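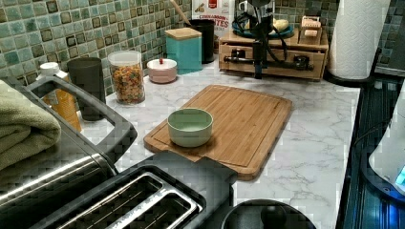

クルンスカについて

はじめまして。クルンスカ(Clundska)のページを読んでくださり、ありがとうございます。私はこの教室をしているヘンク・コッペンスと申します。オランダ語の読み方では「コッペンス」の「ペ」を弱く言いますが、日本ではそのまま強く読んでもらって大丈夫です。

クルンスカは、ライ麦パンとサワー種のパンを教える小さい学校です。パン屋ではありませんので、店の売り場はありません。時々、前の道を歩いている方が「カンパーニュを一つください」と入って来られます。その時は、余っていれば差し上げますし、余っていなければお茶だけ出します。

日本語は私の母語ではありません。このページの文章は自分で書きました。生徒さんの一人に読んでもらい、大きな間違いは直しましたが、少し固い言い方は残っていると思います。授業も日本語でします。パンの言葉だけはオランダ語や英語が混ざることがありますので、分からない時はすぐに手を挙げてください。

学校の名前

クルンスカという言葉には辞書の意味がありません。私の祖母が、膨らみすぎて型からこぼれた生地のことをそう呼んでいました。祖母の村の言葉なのか、祖母だけの言葉なのか、母も知りませんでした。学校の名前を決める時、もっと分かりやすい名前にするように友人から言われましたが、私はこの音が好きでしたので、そのまま使いました。電話で名前を伝える時に毎回三回言わなければならないことは、予想していませんでした。

始まり

私は十六歳の時から、スハウテン(Schouten)という製パン所で働きました。夜中の二時に出勤して、昼前に帰る仕事です。最初の一年は生地に触ることができず、粉の袋を運ぶことと、床を掃くことと、型に油を塗ることだけでした。二年目に丸パンの成形を覚え、四年目にやっとライ麦の仕込みを任されました。スハウテンのライ麦パンは一晩かけて低い温度で焼くもので、色が黒く、とても重いです。切った時に包丁に生地が少し付きます。それが悪い焼き方だと思う方が日本には多いですが、あのパンでは普通のことです。

その後、イギリスのファストソープ(Fustthorpe)という町に移りました。製粉所の隣のパン屋で、そこで初めて、粉が毎週違うものだと知りました。スハウテンでは粉は工場から来る同じ粉でしたから、私はいつも同じ水の量で仕込んでいました。ファストソープでは、月曜の朝に粉が変わると、同じ水の量では生地が流れてしまいます。私は何度も失敗し、失敗した生地は平たく焼いて、まかないにしました。まかないは評判が悪くありませんでした。

日本に来たのは結婚のためです。妻の実家の近くに住み、最初は語学学校に通いながら、家の台所でパンを焼いていました。日本の夏の湿気は、私の種にとって大きな事件でした。オランダから考え方だけを持って来て、種は日本で新しく起こしましたが、最初の夏に三回だめにしました。四回目の種が、今も学校で使っている「ウラル」(Ular)です。

ウラルのこと

ウラルはライ麦の全粒粉と水だけで育てている種です。名前の理由をよく聞かれます。マレー語で「蛇」という意味だそうですが、私はそれを後から知りました。瓶に貼った紙に別の言葉を書いたのですが、水で字がにじんで、Ularと読めるようになりました。もとの言葉はもう思い出せません。

ウラルの性格は、のんびりしています。冬は特に遅く、朝に餌をやっても、夕方まであまり動きません。夏は早いですが、酸味が強くなりやすいので、餌の回数を増やします。入学された方には、最初の授業でウラルを少しお分けします。家に帰ってからは、自分の名前を付けてくださって結構です。休みの間に世話を忘れてしまった方は、連絡をください。もう一度お分けします。恥ずかしがる必要はありません。

教えていること

基礎のコースは12回です。一回の授業は三時間半で、そのうち手を動かす時間は半分ぐらいしかありません。残りは生地が休んでいる時間ですので、その間に粉の話をしたり、前の週に家で焼いてきたパンを切って食べたりします。家で焼いたパンを持って来ることは宿題ですが、失敗したパンでも必ず持って来てください。私は、上手にできたパンよりも、失敗したパンを切った断面の方が教えやすいです。

基礎のコースで扱うものを順に書きます。

種の世話と保存
小麦のサワーブレッド(丸形)
ライ麦三割のパン
型で焼くライ麦パン
ライ麦十割のパン
残ったパンの使い方

最後の「残ったパンの使い方」は、後から加えた授業です。オランダの家では、古いパンを卵と牛乳に浸してバターで焼きます。フレンチトーストと同じですが、私の家では黒砂糖のようなシロップをかけました。古いライ麦パンを細かくして、次の生地に混ぜる方法も教えます。そうすると色が深くなり、水分が長く保たれます。

基礎を終えた方には、月に一度の研究会があります。こちらは先生と生徒という形ではなく、一つのテーマを決めて、皆で焼き比べをします。前は「塩をいつ入れるか」というテーマで、一日中議論になりました。結論は出ませんでした。10月からは国産のライ麦を比べています。北の方の粉は吸水が良く、香りに草のような感じがあって、私は好きですが、反対の意見の方もいます。

道具について

業務用の大きなオーブンは使いません。家でできないことを学校で教えても、あまり意味がないと私は考えています。家庭用の電気オーブンと、蓋のある鋳物の鍋で焼きます。発酵かごを持っていない方は、ざるに布を敷いて使ってください。

一つだけ買っていただきたい物は、デジタルのはかりです。一グラムまで量れて、2000グラムまで載せられるものが便利です。計量カップで粉を量ることは、クルンスカではしません。粉は押せば小さくなり、振れば大きくなりますから、カップの中の量は毎回変わります。これについては私は少し頑固です。

基本の型のパンは、一本の生地が900グラムになるように仕込みます。二人の家庭で一週間で食べ切れるように、何年かかけてこの大きさになりました。ライ麦のパンは焼いた日には切らないでください。次の日でも早いです。二日目の夜からおいしくなります。授業で焼いたものもそのまま持ち帰っていただきますので、帰りの電車の中で我慢が必要です。

授業の進め方

一つのクラスは少人数で、作業台は2台です。一台に何人も並ぶと肘がぶつかりますので、これ以上は増やさないことに決めています。そのため、お待たせすることがあります。申し訳ございません。

私はレシピの紙を授業の始めには渡しません。終わってから渡します。始めに渡すと、皆さんは紙を見て、生地を見ません。紙には「発酵四時間」と書いてありますが、寒い日の四時間と暑い日の四時間は違います。生地の表面、指で押した時の戻り方、匂い、そういうものを先に見てほしいと思っています。メモを取ることは自由です。

質問はいつでもしてください。日本の生徒さんは、授業の後で靴を履きながら一番良い質問をされることが多いです。私はその質問を皆に聞いてほしいので、次の週の始めに、もう一度話すようにしています。

経験は必要ありません。パンを一度も焼いたことがない方も、長く焼いている方も、同じクラスに入ります。長い経験のある方は、こねすぎる癖があることが多いです。ライ麦はこねても小麦のようにはつながりませんので、混ぜて、待って、型に入れます。この「待って」のところが一番難しいと、皆さん言われます。

材料の考え方

粉は、製粉した方の話を聞けるところから買っています。有機のものが多いですが、全部ではありません。有機の印があっても、古くなった粉は使いません。全粒粉は特に早く古くなりますので、小さい袋で買って、冷蔵庫に入れてください。

塩は普通の海の塩です。高い塩は、焼いたパンにバターを塗ってから上に振った方が、味が分かります。水は水道の水で問題ありません。種を起こす最初の数日だけ、汲んで一晩置いた水を使っています。

種子や木の実は、季節によって変えます。ひまわりの種はいつも置いています。秋にはくるみを使いますが、くるみのアレルギーのある方がクラスにおられる時は、その期間は使いません。申し込みの時に必ず書いてください。小麦やライ麦のアレルギーの方は、申し訳ないのですが、教室の空気に粉が飛んでいますので、お断りしています。

見学と体験

日曜日の午前中に見学ができます。焼き上がりは十一時半ごろになることが多いので、その時間に来てくださると、窯出しを見ることができます。窯と言っても家庭用のオーブンですが、私は昔の仕事の言葉でそう言ってしまいます。見学は無料です。靴を脱いで上がる建物ですので、靴下をはいて来てください。

体験の授業は一回だけのもので、小麦のサワーブレッドを作ります。発酵に時間がかかりますから、当日こねた生地は家に持って帰り、次の朝に自分で焼いていただきます。生地を入れる容器を持って来てください。蓋があって、生地が倍になっても入る大きさのものです。前に、お弁当箱を持って来られた方がいました。帰り道で蓋が開いたそうです。祖母ならクルンスカと言ったと思います。

お子様は小学校の高学年から、大人の方と一緒に参加できます。粘り強い子供は大人より上手です。

お申し込みの前に

欠席された回は、次の期の同じ回に出ることができます。三か月の間に全部の回に来られる方は多くありませんので、気にしないでください。ただ、種の世話の回だけは、なるべく休まないでください。後の授業が全部それにつながっています。

爪は短くして、指輪と腕時計は外してください。香水も控えてくださると助かります。匂いで種の様子を見る練習をするためです。エプロンは教室にもありますが、大きさが私に合わせてありますので、小柄な方には床まで届いてしまいます。ご自分のものをお勧めします。

連絡はメールでお願いいたします。生地を触っている間は電話に出ることができません。返事は夜に書きます。二日待っても返事がない時は、私が見落としていますから、もう一度送ってください。同じ内容で構いません。

建物の入口は道から少し奥にあり、看板は小さいです。午前中は換気の窓を開けていますので、焼いている日は匂いで分かると思います。自転車は左側の壁に沿って置いてください。車で来られる方は、事前にお知らせください。

お会いできることを楽しみにしております。

クルンスカ ヘンク・コッペンス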